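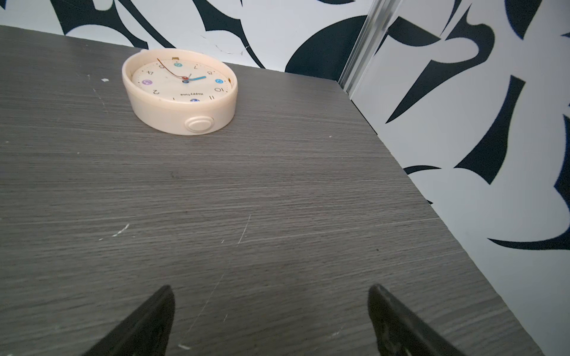 We're hiring a software engineer for manipulation planning at Sturkent, and the job is mostly about the last few inches before a gripper touches something. Our arms have to pick up ordinary household stuff, put it where it belongs and not make a mess of it. Take an alarm clock lying flat on its back, face up. From the wrist camera a round clock looks oval, the 12 isn't where you'd expect it, and a thick smooth casing gives two fingers very few good places to hold on. Do you go for the rim? Tip it first? Slide it to a better spot and try again? If you read that and already have an opinion (or better, two that disagree), please keep reading!

The role is Software Engineer, Planning and Tooling. It's full time, based at our Werkley lab, and you'd join a team of 6. You'd report to Giang Hồ, who leads planning, and work every day with Đạt Nghiêm on the perception side.

What you'd be working on

Most of your first months would go into Fluvness, our in-house planner. It takes object poses from perception, proposes grasps, checks them against both arms and the walls of the cell, and hands a timed path to the controller. It works well on single objects in the open. It's a lot less happy when something is pushed into a corner, or when both arms want the same bit of table at the same moment, and we'd love for you to dig into that with us.
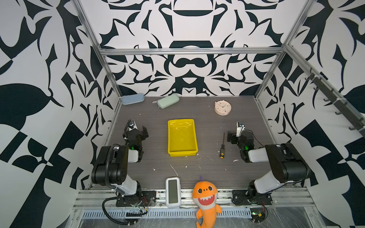
Two-arm cell with the tray in the middle and a mix of objects, from a screwdriver to a plush shark.

The other half of the job is tooling. We have 3,105 recorded episodes and a replay viewer that was written in a hurry in February and shows it. You'd own that viewer: lining up the wrist views with the fixed view, showing what the planner believed at each step, and making it quick to jump to the point where a plan went wrong. People here use it all day, so every fix you ship gets noticed by lunch.

You'd also help write the regression tests that run each night in simulation before a new build goes onto the arms. There are 40 test layouts now. Soft things are badly covered, and so are thin things like a screwdriver shaft.

What we're looking for

Solid Python and enough C++ to change a collision checker without fear
Some hands-on time with motion planning, robot control or 3D perception (school projects and hobby builds count)
Comfort with coordinate frames, and patience for the afternoon when one of them is flipped
Clear writing, since we review designs on paper before we code

Nice to have: two-arm coordination, grasp scoring, camera calibration, or any experience building viewers for time-stamped data. You don't need a PhD. Half the team came from web or game development and learned the robot parts here.

The practical side

This is an on-site job at least three days a week, because you'll want to be near the arms when your code runs on them. Hours are flexible outside our short morning check-in. The contract is for 18 months to start, and we plan to make it permanent if the work suits us both. We'll help with moving costs and work visas. If you'd like to spend some time with our sister team in Đồng, that can be arranged after your first few months.

How to apply

Send a resume and a page or less about a bug you chased in something that moves, or in something that sees. Tell us what you tried first and what you got wrong. Code samples are welcome but optional. Applications close June 23, 2024. There are two conversations, one with Giang and one with Đạt, then a paid half day at the lab where you'll work through a real planner failure with us on the replay viewer. We answer everybody, usually within a week.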